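# Sobre nós

Olá! Eu sou a pessoa por trás da Binine, uma oficina pequenina em Castville onde se montam, afinam e consertam braços robóticos de limpeza. Comecei sozinha, com uma bancada emprestada e muita teimosia, e hoje já passaram pelas minhas mãos 166 braços (alguns mais do que uma vez, coitados).

O que mais me ocupa é a célula Hokadton, a nossa bancada de ensaio para limpeza de lavatórios. É um robô de dois braços virado para um móvel de casa de banho a sério, com cuba de cerâmica e torneira, e é ali que confirmo se uma máquina reparada está pronta para voltar ao cliente.

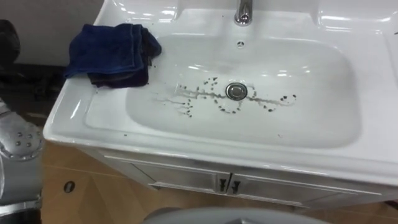 A preparação da célula começa sempre pelos braços: ligo tudo, levo cada junta devagarinho até à posição de repouso e fico à escuta de rangidos. Depois vejo a folga do pulso e a abertura da garra, e só então passo ao lavatório. Gosto de sujidade com alguma maldade, como esses grãozinhos escuros espalhados em redor da tampa do ralo, que obrigam o braço a contornar uma peça redonda sem bater nela. Os panos ficam dobrados no canto esquerdo da bancada, o azul por cima do mais escuro, e é a partir desse canto que ensino ao robô o ponto de recolha. Se o monte muda de sítio, lá vou eu corrigir a posição outra vez!

A manutenção é a parte menos vistosa e a que mais me pedem. A cada 123 ciclos paro a célula, reaperto os parafusos das juntas e confirmo o cabo da garra, que tem de ter curva suficiente para o pulso rodar à vontade mas não tanta que se prenda na torneira. Demoro cerca de 19 minutos, se não me puser a conversar.

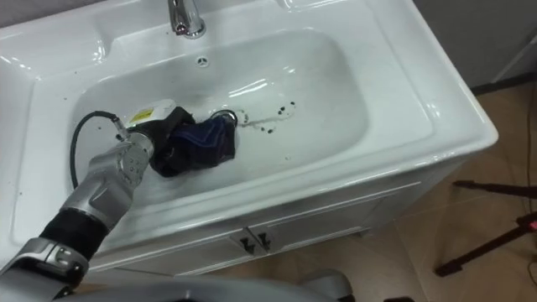 *Garra sobre o pano escuro, no fundo da cuba, com o cabo a fazer o seu arco para a esquerda.*

Em novembro abri um segundo espaço, na zona de Long, só para receber e entregar equipamento. As reparações continuam todas em Castville. Se tem um braço parado ou uma célula que anda a falhar, passe por cá ou escreva-me, e mande o registo de erros se o tiver à mão.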